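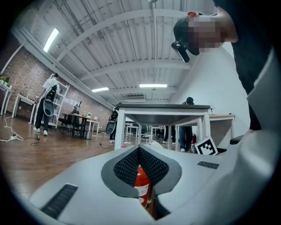
How long should I wait before letting a new kitten meet my older cat?

Keep them apart for at least a week, and go longer if the older cat is still hissing at the door. The kitten should have its own room with a litter box, water, food and somewhere to hide. Swap their blankets every day so each one gets used to the smell of the other.

Asked by Virgil Stanciu
Tuesday, April 9, 2019

More detail on my situation. I have a neutered male British Shorthair, nine years old, who has been the only cat since we moved to Darbridge. We are picking up a female Bengal kitten at the end of April. She will be 14 weeks old and has had her first shots. The breeder told me two days apart was enough because the kitten is used to adult cats. My old boy is not used to anybody. The spare room is free but it shares a wall with the kitchen where he eats. Will that be a problem?

3 answers

Krystyna Cieślak
The short answer at the top is right. Your breeder is thinking about the kitten and you need to think about the older cat. He is the one losing half his territory.

The shared wall is fine. Start with his bowl on the far side of the kitchen and move it a little closer to the spare room door each day, as long as he keeps eating. If he walks away from the food, move it back to where it was the day before and leave it there for a while. Feed the kitten on her side of the door at the same time.

When both of them eat right at the door, put up a baby gate or a screen and let them see each other during meals. Bengal kittens climb, so a plain baby gate won't hold her for long. We hung a towel over the top half – it slowed ours down a bit. After that, short visits with you in the room, ten minutes or so, and tire the kitten out with a wand toy first. Ours took 39 days from start to finish and they now share a window seat. They don't groom each other and I don't expect them to.

Two litter boxes is the minimum, three is better. Don't put them side by side.

Remigiusz Malinowski
Get the kitten checked by your own vet before they share anything, bowls included. Ask for a fecal test. Bengals from busy catteries sometimes come with giardia or tritrich and the breeder may not know. Keep her in the spare room until the results are back, even if they seem friendly through the door.

Also weigh the older cat once a week. A cat his age can go off his food from stress and you won't notice under all that coat.

Bronisława Olszewski
we just put them together the first night and it was fine, lots of hissing for up to 20 minutes then they slept. depends on the cats I guess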